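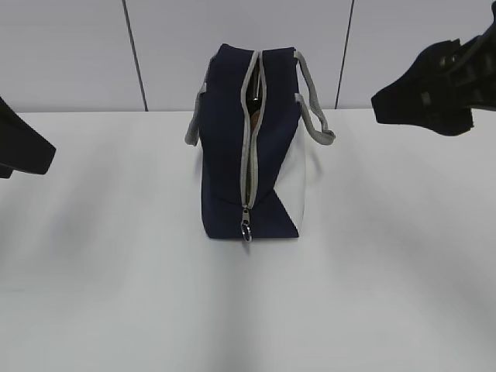
A zippered bag on the tabletop at Nenero, Girska.

Two arms, one zipper

I'll admit I went to Nenero expecting to talk about hardware. I'd had my coffee, I had a page of questions about motors, and the software lead I was there to interview looked at the page and laughed. "You can ask me those," she said, "but I'd be making up the answers. I write the planner."

The planner is called Drinura, and she has been at it long enough to talk about it the way people talk about a dog that chews the furniture. It takes whatever the perception code says about the object, picks a job for each arm, and hands both of them a path that won't end with the arms hitting each other. With boxes this was pretty easy. Then the team moved on to soft bags.

"A box has six sides and they stay where you left them," she told me. "You push on a bag and your model is old. So everything we had that said 'look once, then move' had to go." Now Drinura replans the whole time it's moving, and it only trusts the last 700 milliseconds of what it has seen. I asked why that number and got a shrug. They tried longer and the arms kept reaching for places the fabric used to be!
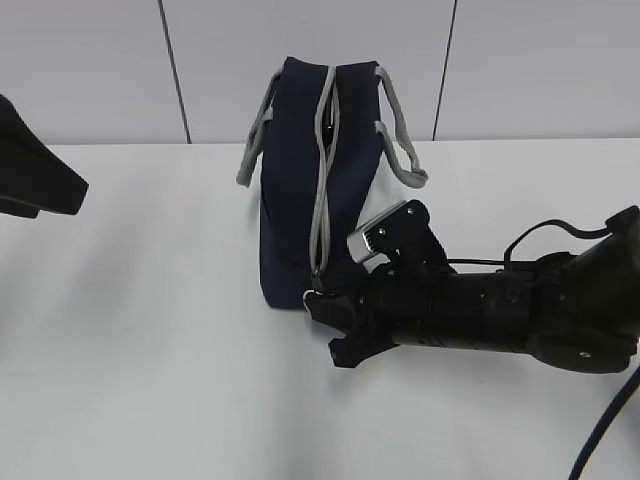 Issue 13, page 2

Perception is a separate program, Quan, and I got the feeling the two codebases have had some arguments. Quan used to send over a full surface mesh of the bag. Drinura used maybe a corner of it. These days Quan sends a short list: where the zipper line runs, where the pull probably is, where the straps are, and how sure it is about each one.

"The 'how sure' part is what saved us," she said. "Before that it would tell me a strap was a zipper with total confidence, because they're both gray bands on dark blue. And I'd believe it – I'm a planner, I believe everything."

If the score for the pull is low, Drinura holds off on planning a pull at all and moves a wrist camera to get another look. It costs time. She'd like it to cost less, and she spent a good chunk of our talk sketching ways to do the looking on the way to the grasp (my notes from this part are mostly arrows). 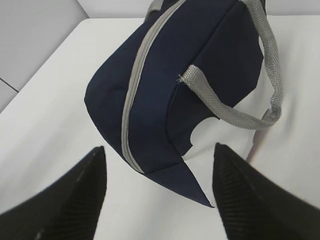
Does the planner need to know the shape of the whole bag before it moves?

It only needs the zipper line, a place to hold the fabric, and enough free space for both grippers to get there.

Holding the fabric turned out to be the bigger headache. One arm has to keep the bag steady while the other follows the zipper, and if you plan them separately they drift out of step. Drinura puts both on a shared clock, so when the pulling arm slows down, the holding arm hears about it right away. I asked if she'd considered just making everything slower. "Every time I debug," she said.

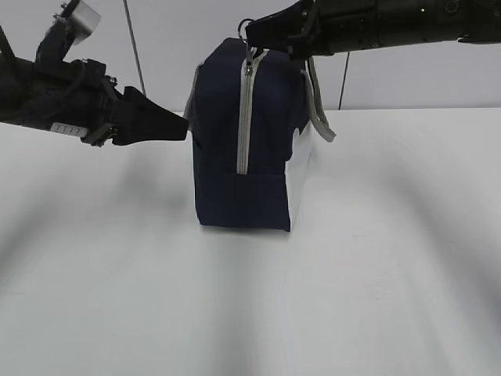 A reader who wrote in after our last piece wondered whether all of this planning is worth the bother, and whether a learned policy trained on enough demonstrations would just swallow the lot. I read her the letter. She wasn't offended at all!

"Could be," she said. "We run one for the last little bit, when the fingers are close. But when it fails I can't ask it what it thought it was doing, and Drinura writes me a log."

The logs are long. She pulled one up and scrolled and kept scrolling, and near the bottom there was a comment in all caps about strap collisions that she asked me to leave out, so I have. Next on her list is getting Quan to notice when a strap has fallen across the zipper line, and after that, backpacks.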